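Dramville packing works

The Dramville packing works is a light assembly and packing plant in Kurnham, operated by Dolan. It employs more than 400 people and handles small plastic goods for shops and mail-order sellers. The plant began automating its bench work in February, starting with item handling, a job done until then entirely by hand.

Handling work

Items are placed upright on a white work surface and approached by a gripper with two dark fingers. Rounded or top-heavy goods are treated as a separate group, as they tip more easily than boxed ones. 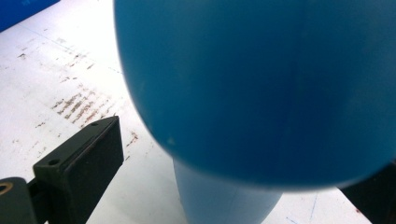 A blue item with a rounded top, seen close up beside a gripper finger.

Bench staff set the pace of the work and decide which goods are suitable for gripper handling. Under plant rules, a worker may stop a bench at any time without asking a supervisor.

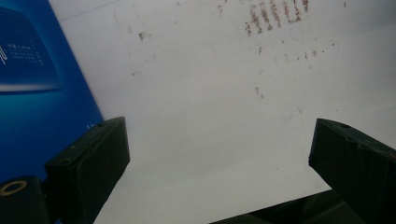

Benches stay in service between shifts. Surface marks are recorded in a log at the change of shift, and a top is replaced when the marks interfere with handling.

Effects on staff

No jobs were cut in the first stage, but duties changed. Twelve-hour packing shifts were dropped in favor of shorter ones, and 14 packers were retrained as bench operators. Aslı Akyol, a former line packer, became the first bench lead. Operators are paid at a higher grade than packers, a difference that the packers' representatives have asked Dolan to review.
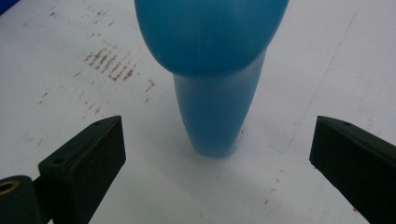
Reports of wrist strain fell among the retrained group. Some operators said the new work was quieter but required closer attention, and asked for longer breaks. A second site at Drotport is expected to adopt the same rules.

Last updated 11/06/2025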